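Two-part tinted plastic case with a flip lid: how do I get the haze off?

Posted by Macarena Sosa in Cleaning and Care

I picked up a small case at a yard sale on Saturday.
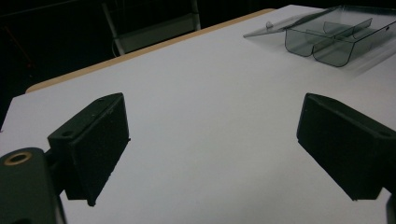
It's smoky gray see-through plastic with two rounded compartments, a divider between them, and a clear lid on a hinge. I want to keep earrings in one side and rings in the other. Up close the inside of the lid has a haze on it that dish soap didn't touch. The curved bottoms also have fine scratches. I don't know what kind of plastic it is and there is no recycling mark that I can find. What can I use that won't make it worse? I also have a bottle of window cleaner at home if that would work.

Trinidad Leiva
Skip the window cleaner. If it has ammonia in it, it can cloud some clear plastics for good, and you don't know which plastic you have. Start with a paste of baking soda and a little water. Put it on with a soft cloth, rub lightly for a minute, rinse with lukewarm water and pat dry. Try it on the underside first. If the haze feels greasy, wipe it with white vinegar mixed half and half with water before the paste. No paper towels, they scratch.

For the scratches you need a plastic polish. Work in small circles and do two or three passes. It won't take out anything you can feel with a fingernail. Keep polish out of the hinge, it dries white in there and you will be picking at it with a toothpick.

Damián Medina
toothpaste. plain white kind, not gel

Mirta Orellana
I would go easy on the toothpaste, some of them are gritty and you end up with a dull patch. The baking soda is fine. Don't put it in the dishwasher either. I did that with a case of the same type and the lid warped and never closed flat again. For rings and earrings, cut two pieces of felt for the bottoms. It covers the scratches and you may not need to polish at all.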